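손목 클램프 체결 키트 (개선품) / 양팔 작업셀용
제조: Barkeck
품번: BK-178
적용 기종: Gollier 양팔 작업셀 전 모델
구성: 클램프 본체 2개, 고정 볼트 8개, 풀림 방지 와셔 8개, 케이블 홀더 4개, 점검 카드 1장
배송: 재고 보유 시 당일 출고

구매 전 확인해 주십시오

본 제품은 기존 손목 클램프에서 발생한 풀림 고장을 해결하기 위해 나온 교체용 키트입니다. 기존 클램프를 사용 중인 고객은 아래 고장 내용과 조치 방법을 먼저 읽어 주시기 바랍니다. 이미 무상 교체를 받은 작업셀에는 필요하지 않습니다. 교체 여부는 클램프 안쪽 각인으로 확인할 수 있습니다. 각인이 없으면 기존품, R자가 새겨져 있으면 개선품입니다.

고장 내용

지난 11월 Srisuk 조립 공장에서 가동 중이던 작업셀의 왼팔 손목 클램프가 풀리면서, 잡고 있던 관 모양의 부품이 작업대로 떨어졌습니다. 다친 사람은 없었습니다. 부품 한 개가 파손되었고 오른팔 그리퍼의 손가락 한쪽이 휘었습니다. 해당 셀은 마지막 점검 이후 1,082시간을 가동한 상태였습니다.

회수한 클램프를 분해한 결과, 볼트 네 개 중 두 개의 체결력이 기준 이하로 떨어져 있었습니다. 나사산 손상은 없었습니다. 긴 부품을 비스듬히 들고 방향을 바꾸는 동작이 반복되면서 클램프에 비틀림 하중이 걸렸고, 기존 와셔가 이를 버티지 못한 것으로 판단했습니다. 짧은 부품만 다루는 셀에서는 같은 현상이 보고되지 않았습니다.

두 번째 원인은 케이블이었습니다. 손목에서 내려오는 케이블의 여유 길이가 부족해 특정 자세에서 클램프를 옆으로 당기고 있었습니다. 제어기에는 이때 토크 경고가 기록되었으나, 경고 등급이 낮게 설정되어 있어 팔이 멈추지 않았습니다. 경고 등급은 현재 배포 중인 제어기 설정 파일에서 정지 등급으로 변경되었습니다.

현장 조사를 맡은 Rasha Aoun 기술 책임의 보고서는 고객지원 창구에서 요청하시면 보내 드립니다. 보고서에는 파손품 사진과 제어기 기록이 포함되어 있습니다.

개선된 점

와셔를 쐐기형 풀림 방지 와셔로 변경했습니다. 두 장이 한 조이며, 반드시 경사면끼리 마주 보게 끼워야 합니다. 방향이 바뀌면 일반 와셔와 다를 바가 없습니다.

클램프 안쪽 접촉면의 폭을 29mm로 넓혔습니다. 기존품보다 넓기 때문에 일부 구형 브래킷에서는 모서리가 닿을 수 있습니다. 닿는 경우 브래킷을 갈아내지 마시고 문의해 주십시오. 간격 조정판을 따로 보내 드립니다.

볼트 머리에는 위치 표시선이 들어갑니다. 체결 후 본체의 선과 맞춰 펜으로 이어 그어 두면 점검할 때 풀림 여부를 눈으로 볼 수 있습니다. 펜은 포함되어 있지 않습니다.

케이블 홀더는 팔 한쪽에 두 개씩 사용합니다. 기존 홀더와 구멍 위치가 같아 추가 가공은 필요 없습니다.

제품 사양

재질: 알루미늄 합금 본체, 강철 볼트
접촉면 폭: 29mm
중량: 본체 1개당 178g
권장 점검 주기: 400시간
색상: 검정 단일
원산지 및 검사 성적: 포장 상자 내 성적서 참조

교체 방법

1. 양팔에서 부품과 공구를 모두 내려놓고 팔을 정비 자세로 보냅니다.
2. 제어기 전원을 끄고 전원 차단기에 잠금장치와 꼬리표를 겁니다. 비상정지 버튼만 누른 상태에서 작업하지 마십시오.
3. 손목 쪽 케이블 커넥터를 분리합니다.
4. 손목 브래킷을 한 손으로 받친 채 기존 볼트를 대각선 순서로 풉니다. 기존 볼트와 와셔는 재사용할 수 없습니다.
5. 접촉면의 기름기를 닦고 새 클램프를 끼웁니다. 윤활제나 접착제를 바르지 마십시오.
6. 와셔 방향을 확인한 뒤 볼트를 대각선 순서로 두 번에 나누어 조입니다. 체결 토크는 동봉된 점검 카드의 값을 따릅니다.
7. 케이블을 홀더에 끼우고 커넥터를 다시 연결합니다.
8. 전원을 넣고 저속 모드에서 빈손으로 작업 경로 전체를 한 번 돌립니다. 경로가 끝난 뒤 표시선을 다시 확인합니다.

긴 부품을 다루는 셀의 주의사항

긴 관이나 기둥 모양의 부품을 한쪽 팔로 들고 다른 팔이 작은 부품을 맞추는 공정이 가장 부담이 큽니다. 이런 공정에서는 드는 쪽 팔의 클램프를 먼저 교체해 주십시오.

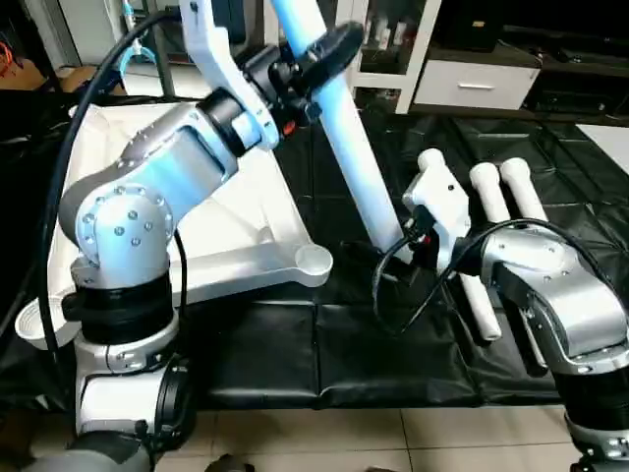 케이블은 팔을 끝까지 뻗은 자세와 가장 많이 접은 자세 모두에서 팽팽해지지 않아야 합니다. 반대로 여유가 지나치면 작업대 위의 부품에 걸릴 수 있으므로, 두 자세를 모두 확인한 다음 홀더를 조이십시오. 작업대에 완충 매트를 깔아도 부품이 떨어졌을 때의 손상을 줄일 뿐, 클램프 점검을 대신하지는 않습니다.

가동 중 손목에서 딸깍거리는 소리가 나거나, 잡은 부품의 끝이 이전보다 처지거나, 토크 경고가 한 번이라도 뜨면 즉시 셀을 정지하십시오. 경고를 지우고 다시 가동해서는 안 됩니다. 정지 후에도 팔이 부품을 들고 있으면 그 아래로 손을 넣지 마십시오.

무상 교체 안내

각인이 없는 기존 클램프는 구입처와 관계없이 무상으로 교체해 드립니다. 작업셀 일련번호와 클램프 안쪽 사진을 보내 주시면 키트를 발송합니다. Rerkenano 대리점을 통해 구입하신 고객은 대리점에 신청하셔도 됩니다. 회수 상자가 함께 가니 기존 클램프는 볼트까지 넣어 돌려보내 주십시오.

충돌로 변형된 클램프, 임의로 가공한 클램프는 무상 교체 대상이 아니며 본 상품을 구매하셔야 합니다.

자주 받는 문의

한쪽 팔만 교체해도 됩니까?
임시로는 가능하나 양쪽 교체를 권장합니다. 한쪽만 교체한 셀은 점검 기록에 어느 쪽인지 적어 두십시오.

출장 교체가 됩니까?
됩니다. 출장비는 별도이며 일정은 담당자 Thoa Cù에게 문의하시면 됩니다.

기존 점검 주기를 그대로 써도 됩니까?
안 됩니다. 개선품도 400시간마다 표시선과 체결 토크를 점검해야 합니다.

설정 파일만 바꾸고 클램프는 나중에 바꿔도 됩니까?
설정 파일은 경고 시 팔을 멈추게 할 뿐 풀림을 막지 못합니다. 클램프를 교체할 때까지 긴 부품 작업은 중지해 주십시오.

교환 및 반품

미개봉 상태에서만 가능합니다. 와셔 포장을 뜯은 경우 반품되지 않습니다.

안내문 최종 수정: 4월 2일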